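3. Sorting the tableware

Time for the fun part! Your Prurkthorpe set comes with three bins, and once each has its own job, laying a table for guests is a breeze.

1. Start with the bowls. 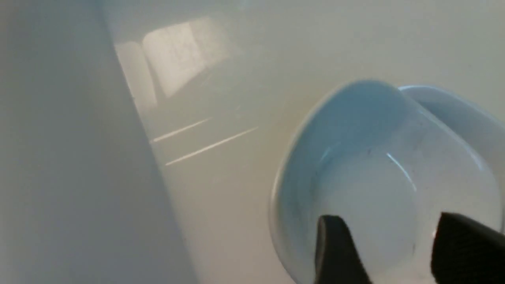
Bowls go first, before anything small gets underfoot. Turn each one to the light and look inside; on a pale blue, glossy bowl like this a dark speck stands out well, so wipe it and look again.

2. Give the spoons the teal bin and the chopsticks the brownish one next to it.

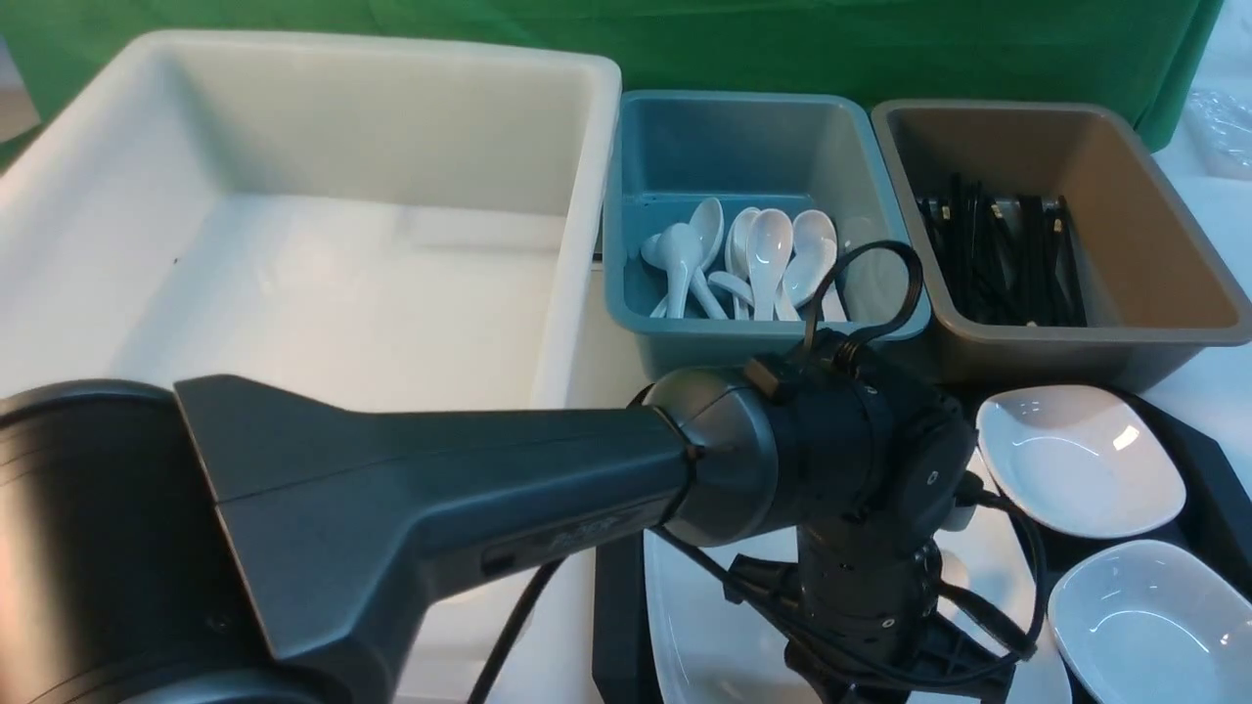

Benjie Catacutan wrote to us in November that soup spoons chip less when they go in one at a time, and we love that tip.

3. Keep the big white bin free for bowls coming back from the table.

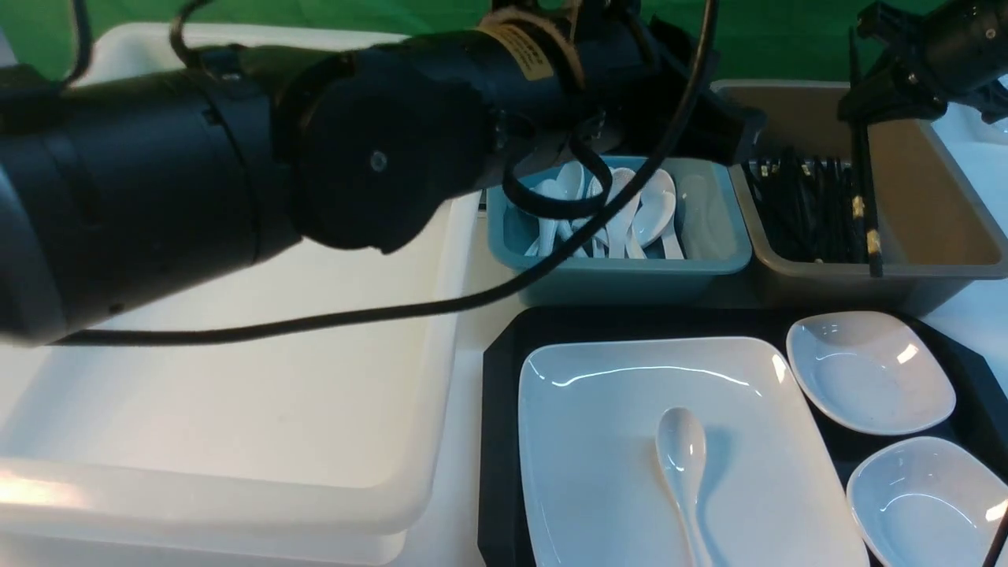 4. Rinse the bins

Lukewarm water and a soft cloth will do it. Caution: no scouring pads!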